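White counter, toaster oven hogging half of it, where does everything go?

Gondundale Home Help > Kitchen > Small spaces

Wubit Jemal
Moved in March, tiny kitchen. One white work surface and the toaster oven lives on it, no shelf deep enough. By Wednesday theres always stuff parked next to it — bowl, plate, ketchup, bits of fruit. Two things I want to know. Can I keep food right next to the oven when its on? And how do I get red stains off a matte white top without making it shiny? Budget is low, under 100 dollars if I have to buy anything.

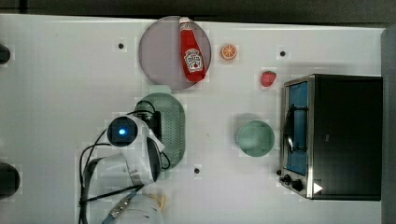

Annapurna Chowdary
Fruit first. Never leave it near a hot oven, it goes soft and leaks. Your strawberry is right by the corner of the oven, move that one before you turn anything on. Orange slice too, put it in the green bowl or on a plate, not straight on the white. Ketchup stands up in the fridge door. For stains — baking soda and a little water, soft cloth, leave it 17 minutes, wipe. No scrub pads, thats what makes matte tops go shiny. Check your manual for the gap around the oven, mine wants 2 inches each side and I give it more.

Hamdy
get a cart. mine is a Tiltano, oven sits on top, bowls underneath. check the weight limit first

Wubit Jemal
Thanks both. Baking soda got most of it, faint pink spot left, trying again tonite. Measuring for a cart now, does the Tiltano one have wheels that lock?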